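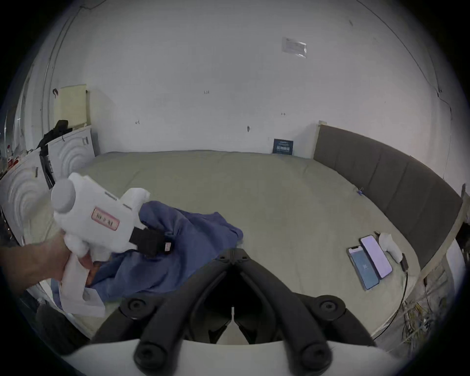
Skutari Laundry Notes: read me first

Hello! I'm Aldana, and I look after this little collection of pictures and written notes on clothes folding in bedrooms. I started it with Imre Bodnár one December when we were both fed up with folding guides that assume you own a big clear table. Most people I know fold on the bed, with their phones and everything else still on it, so beds are what we went for.

What you get

1,635 pictures, plus a plain text file of notes for each room. Shirts and other tops make up most of it (socks are in a separate folder, and I'm sorry about the state of that folder). Up to 300 pictures come from any one room. The bed in Nuvville has a pale greyish-green cover and a grey padded headboard, and you'll find blue clothing crumpled up on it.

How the notes work

Each note says what the garment is lying on, how rumpled it is on a scale of 1 to 5, and what else is sharing the bed. I wrote the Nuvville ones and Olga Alarcón checked them. We disagreed a lot over what counts as a 4! If a garment could be a shirt or could be something else, we put "top, unsure" and moved on.

Washing machines get a line too when they're in the same room, mostly as I like knowing how far the clothes have to travel.
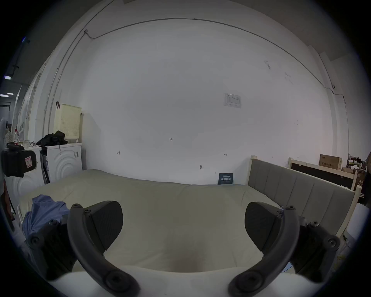
Nuvville, bed and washing machine, with the yellow basket on top and black clothing beside it.

Things to watch out for

Colours wander a bit between pictures, so please don't use them to match garments. The Pereyra notes are still half in Spanish. Pascual Ulloa has promised me a tidy version, and I'll swap it in when it arrives.

Using it

Help yourself for anything non-commercial, and do mention Skutari somewhere. Corrections go to Itzel Montes, room name and picture number first please.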